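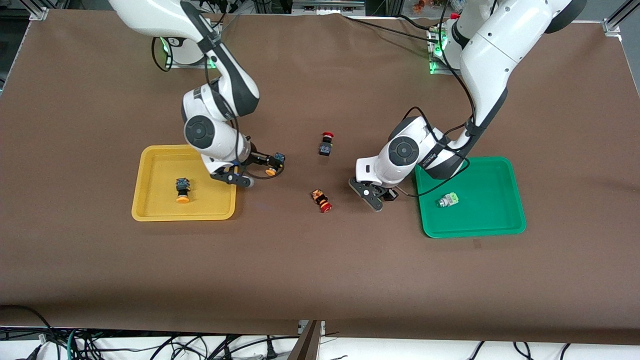
# Plorkar Bench Paper, 300 gsm

**Sold by:** Plisavmont Studio Supplies
**Made by:** Dulla
**Colour:** brown, matt both sides
**Width:** 256 cm
**Sold as:** cut sheets or part rolls

We held off stocking this for a long time. Every bench covering that comes through our door is said to protect the table, soak up spills, lie flat and last for ever, and most of them are wrapping paper with a better label. Plorkar is wrapping paper's heavier cousin. It does some of what Dulla says it does, and we have tried to say below which parts we believe.

## What it is

A thick, uncoated paper for covering tables in print rooms, framing shops, school art rooms and kitchens where somebody is icing a very large cake. There is no plastic layer and no sticky backing. You lay it down, tape or clip the edges, and throw it away when you are sick of looking at it.

## What Dulla claims, and what we found

**"Lies flat at once."** No. A sheet from the outside of the roll settles overnight. One from near the core wants to be rolled backwards first and weighted at the corners, and even then you may see it lift along the front. Creases from folding stay in. If you order cut sheets, ask for them rolled, which costs a little more to post.

**"Spill-resistant."** For a short while. Water beads, sits, then goes through. Tea is the same. Linseed oil goes straight in and leaves a mark on pale wood underneath, so put an old sheet below if you care about the table. PVA glue dries on top and peels away with a bit of the surface.

**"Cut-proof."** We asked Dulla to take this off the wrapper and they have not. A fresh craft blade goes through it with no effort whatsoever. Use a cutting mat.

**"Good for 2000 hours of use."** We have no idea how anyone would measure this, and Dulla's answer was not much help. Itziar Toledo, who runs our framing counter, had one sheet down all through February and changed it because of the glue, with the paper underneath still sound. That is the only test we can vouch for.

## Where it earns its price

The colour is easy on the eyes under strong lights, and white card shows up well against it. Pencil lines stay put, so you can mark out repeat sizes straight on the bench. It doesn't shed fluff on to wet varnish, which the cheap stuff does constantly.

## Compared with Tkachuk board

Tkachuk is stiffer, greyer and dearer. It really does lie flat. It also cracks if you bend it over a table edge, so for anything with an overhang we would still pick Plorkar. If your bench is small and square, buy the Tkachuk and don't bother reading the rest of this.

## Ordering

- Cut sheets come in packs of 2.
- Part rolls are cut to order and can't be returned.
- Shade varies between batches. Order enough for the whole bench in one go.
- Wide tables will need a join. Overlap it and tape underneath, or the seam catches your sleeve.

Samples are free from the shop counter. Take one home and spill something on it before you spend any money.

*Page checked Mar 12, 2020*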